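3.2 Collection of Demonstrations

The plug-and-socket part of the Turkley set was recorded with hand-held grippers only. No robot arm was used at this stage. The operator holds the gripper in the hand, a wide-angle camera on the tool records the view past the two fingers, and the motion of the tool is recovered afterwards from the video. We chose this way because an arm needs a new calibration every time the table is moved, and in our building at Trerkham the tables are moved often.

In total we recorded 3,929 demonstrations in this part. After the filtering described in Section 3.4, 1,533 of them were kept for training and 258 were set apart for testing. The large loss comes mostly from the first weeks of August, when the operators were still learning how fast they may turn the wrist before the tracking fails.

Each demonstration begins with a power strip on the table. In some of them a plug is already in one of the outlets, in others the strip is empty. We did not fix the position of the strip with tape or with a holder. The operators were asked to leave the cables as they fall, so that the policy does not learn one cable shape by heart.

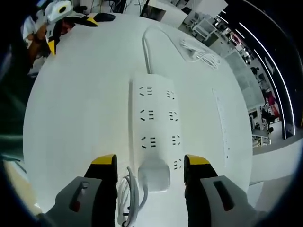 Sartori objected to this last point when an early version of this section was passed around. The objection was that free cables make every demonstration different in a manner which cannot be described afterwards, and that a policy which fails on such data gives no hint of the cause. "I would first train with the cord pinned down," the comment went on, "and only then let it go, otherwise you pay for variety you cannot measure." We take the objection seriously. A small comparison with a pinned cord is reported in Section 5.3, but the main results use the free cords, as this is closer to the state of a desk in a home or an office.

A second question was the choice of object. A white strip on a white table gives weak contrast, and a white cord on the same table gives even less. In the first trials with the Turnidwood tracker the body of the strip was found without much trouble, while the cord was lost in many of the frames. We kept the white table for all the sessions of this part. The outlets are dark openings on a light body, and they remain the most reliable marks for the tracker when the tool comes near.

The sessions were done with two operators at the same table, each with a gripper. The second tool is therefore often inside the view of the first. We did not mask it out. The background of the room was also left as it is.
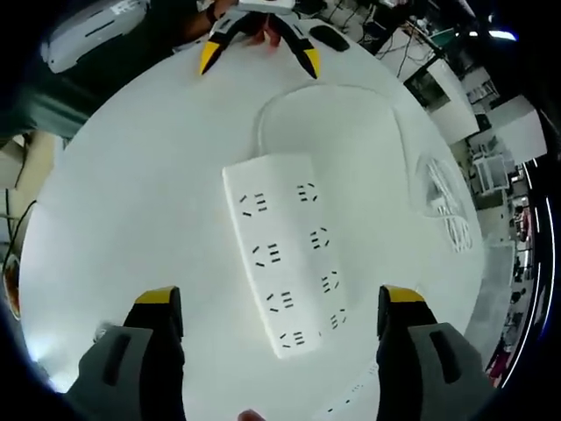
Figure 4. View from a hand-held gripper, with no plug in the strip. A second gripper is held at the far side of the table.

Operators worked in blocks of 80 demonstrations and then changed places, so that each of them recorded from both sides of the table. A demonstration was stopped by voice. If the operator considered it bad, he or she said so before the stop, and the word was later used as a label in the filtering. Demonstrations marked as bad were not deleted. They are kept in a separate folder of the set, and in Section 5.4 we use them to train the failure detector.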